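4.3 Checking the grasp height in Drendance

By now the arm is powered, the Fasov driver is talking to it, and you have loaded a scene file. Before you let the planner pick anything up by itself, please take the time to set the grasp height properly. We know it is tempting to skip ahead – most of us have done it – but a few quiet minutes spent on this page will save you a good deal of puzzling over the log later on.

1. Open the Planning tab and choose Hover Only. The arm will travel to its pre-grasp pose and stay there with the gripper pointing down.
2. Set the speed limit to 25 percent.
3. Pick your target from the object list and press Go. Keep a teach pendant within reach the whole time.
4. When the arm has stopped, walk over and look at the gripper from the side as well as from above.

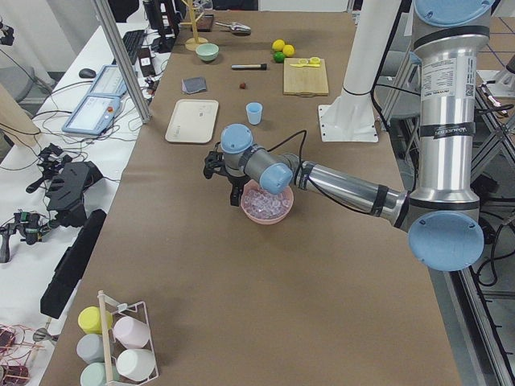
Figure 4-3. Gripper over the pink bowl, with the cup rack in the foreground.

5. If the fingers sit off to one side of the target, go back to section 3 and run the camera alignment again. Please don't try to fix a sideways error with the height slider!
6. If they are nicely lined up, lower the height offset a little at a time, pressing Go after each change, and save when you are happy.

Note: Clear or see-through contents can confuse the depth estimate. Refilwe Potgieter, who wrote the perception module, suggests switching on Use Rim for bowls, so that the height is taken from the edge of the bowl and whatever is inside is ignored.

Caution: The planner only avoids objects that are in the scene file. Anything you have added to the table since the last scan is invisible to it, so scan again first.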